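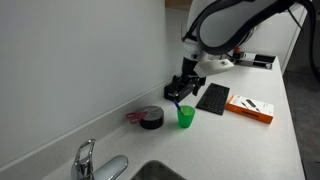

The Plellthorpe water district will start replacing old service lines on the east side of town this month, and 283 homes will have their water shut off for part of a day while crews work. Letters went out to the affected addresses last week. The district is asking people to run the cold water at the kitchen sink for five minutes once service is back on. Faucets with a single lever handle, like the chrome one shown, should be turned fully to the cold side first so that water from the heater does not mix in. Residents should also take off the screen at the end of the spout and rinse out any grit before using the water for cooking.

The lines being replaced are galvanized steel and run from the street main to the meter. Most were put in when the Daludow subdivision was built. The district has had steady complaints from that part of town about low pressure and brown water in the mornings, and two leaks last winter closed part of Srisuk Avenue.

Pikero Utility Contractors won the job in the spring. Crews will begin at the north end of Srisuk Avenue and move south one block at a time. Each home should be without water between 8 a.m. and 3 p.m. on its assigned day. A door tag will be left two days ahead, and a second tag will say when the work on that block is finished.

There is no charge to homeowners for work up to the meter. Pipe between the meter and the house belongs to the property owner. Owners who want that section replaced while the trench is open can sign up for a reduced rate of $868, which covers the pipe, labor and the county permit. The offer applies to runs of up to 50 feet. Payment can be spread over 12 monthly bills.

Parking will be limited on blocks where crews are digging. Cars left at the curb after 7 a.m. may be towed to the next street over. Trash pickup will stay on its normal schedule, but carts should be placed on the side of the street away from the digging.

The district will have bottled water at its office for customers who need it during a shutoff, with a limit of two cases per household. Anyone in the home who uses medical equipment that needs running water should call the office before their assigned day so that a temporary hookup can be arranged.

Lawns and sidewalks disturbed by the work will be repaired after the last block is done. Concrete will be poured first, followed by topsoil and seed. A map of the work area is posted in the district office lobby and will be updated each Friday.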